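Grostholm Odd Listings

README and data card, version 3

What this is

A set of 2448 online auction listings in which the seller claims something out of the ordinary about a plain object: a haunted doll, a lucky spoon, a mirror that brings bad dreams, a potato with a famous profile. Each record holds the listing title, the seller's text, the asking price, the closing price where there was one, and the number of bids. No photos from the listings are included.

We put it together after reading one too many news stories saying that the market for haunted goods is booming. Those stories tend to quote the asking price and stop there. An asking price tells you what a seller hoped for. We wanted the other column.

Where it came from

The listings were copied by hand from two auction sites, Sunda and Barkum, between March and the end of summer. Sunda shows closed auctions to anyone with an account. Barkum hides them after a while, so its half of the set is thinner and leans toward items that were still getting attention. Treat any comparison between the two sites with suspicion.

What's in the files

listings.csv has one row per listing. The columns are id, site, title, body, claim_type, ask, close, bids, relisted.

claims.csv has the labels from both readers before they were merged. If you think our labels are silly, start with this file.

notes.txt is a plain log of odd cases, in no good order.

Prices are in US dollars, whole numbers. A blank in the close column means the item didn't sell. It does not mean zero, and please don't fill it with zero. Version 1 did that and the averages were garbage.

Claim types

We used haunted, lucky, cursed, likeness (a face or figure in food, wood, stone and so on) and other. Haunted and cursed overlap badly. Sellers use both words in the same sentence, often in capitals, and our two readers disagreed on 528 listings before talking them over. Most of those fights were over dolls.
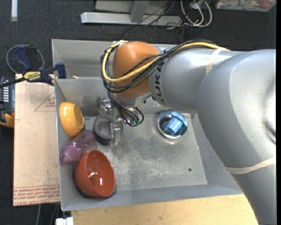 Kovačević wrote to us after version 2 that the whole exercise was unfair to sellers, as plenty of them are joking and their buyers know it, and a column called claim_type makes everybody look like a crank. We think the point is a good one. We tried adding a column for jokes and gave up, because neither of us could tell. A listing for a "mildly disappointed" teapot is easy. A two-page account of footsteps in the attic, ending with a note on combined shipping, is not.

What we'd be careful about

A closing price is only what the site says. We have no way of knowing if the winner paid. Some of the highest prices in the set belong to auctions that got a lot of press, which is just where you'd expect prank bids. Anything that closed over 1000 dollars should be read as a rumor until somebody shows a receipt.

The relisted column is a guess. We marked it yes when the same seller posted what looked like the same text again. Sellers who changed the story between tries — the ghost goes from a sailor to a little girl, say — may have slipped past us.

The set says nothing on whether any object is haunted. We've had that question more than once. It also can't tell you if belief in such things is growing, whatever the headlines say, as we have one summer and nothing to hold it up against.

Changes

Version 3: fixed the blank prices for good, split likeness out of other, removed seller names from the body text.

Version 2: added Barkum.

Version 1: please delete it.

License and contact

Free to use for study and reporting. Say which version you used. Corrections go to the issue list, with the listing id. Offers to sell us a cursed item will be closed without a reply.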